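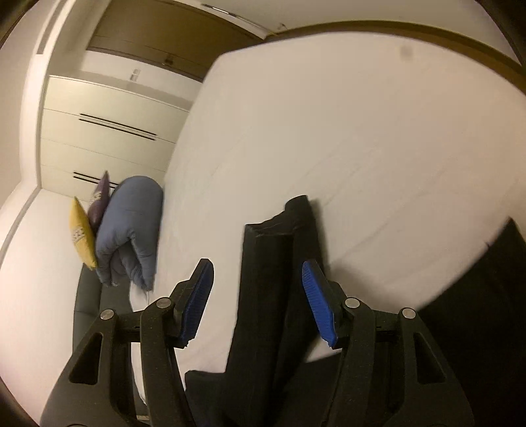
Neighbors in Lerkow have until the end of May to bring their spare sheets, pillowcases and blankets to the old Quintero shoe store on Gelau Street, where the town's linen exchange has opened its doors for another spring.

The idea is as simple as it was when Consuelo Muñoz started it from her own front porch: you bring what you no longer use, clean and folded, and you take home what you need. There is no charge and no form to fill in, and you are welcome to come with empty hands if this has been a hard year (for plenty of families it has). Last spring 2619 pieces of bedding found a new home this way, most of them twin and full sheets, which always go first.

"People say sorry for bringing me plain white ones," said Muñoz, who spent most of her working life in a hotel laundry and still folds a fitted sheet faster than anyone in town. "I tell them, sweetheart, plain white is what everybody asks for. It goes with any room and you can wash it hot."

Wilmer Yupanqui came by with his two daughters, who are moving into a shared bedroom this summer and had strong opinions about stripes. They left with two sets and a yellow blanket that neither girl would let the other carry.

King-size sheets are in short supply so far, and the exchange would dearly love 40 more sets before it closes. Warm blankets and mattress covers are wanted too. Pillows can't be accepted this year, and neither can anything with tears, though worn cotton is gladly taken for the animal shelter.

The store is open from 10 a.m. to 4 p.m. every day through May 31, with parking behind the bakery. Anyone who can't get into town may call Yesenia Henao at the library to ask for a pickup.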